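Section 4. Care of the Varkov pine table

4.1 Daily wipe-down

1. Move mugs and other loose items off the boards you are about to clean.
2. Wipe along the planks with a damp cloth, then a dry one. Use no more than 20 ml of Bivham soap per bucket of water.
3. Check the seams between planks for crumbs and grit. Lift these out with a soft brush.

Note: Knots and changes in grain color are natural to pine. Do not sand them to match the boards next to them.

Caution: Enamel rims can dent softwood. Do not drag or roll a mug across the top.

4. Look over the knots for raised edges. The pine top, with its knots:

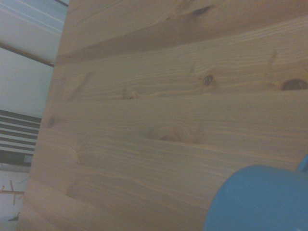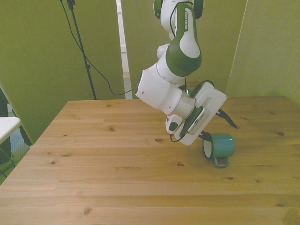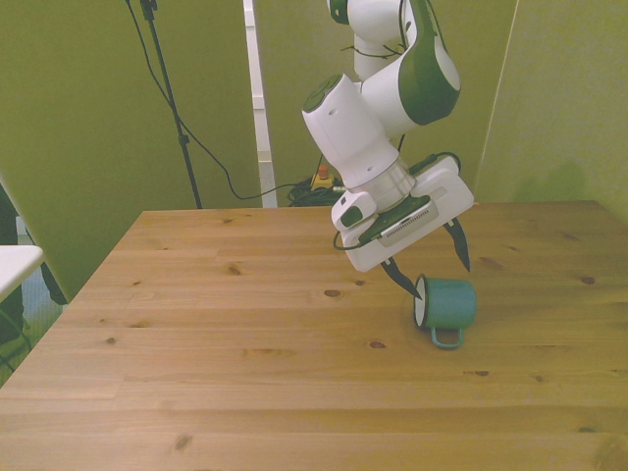
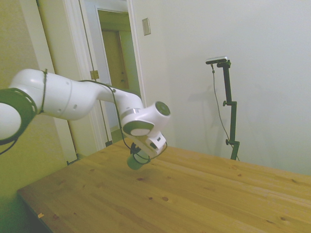 4.2 Oiling

1. Let the table dry overnight.
2. Apply one thin coat of Osum oil (part 451) with a lint-free cloth, working with the grain.
3. Wipe off any oil left on the surface after 20 minutes.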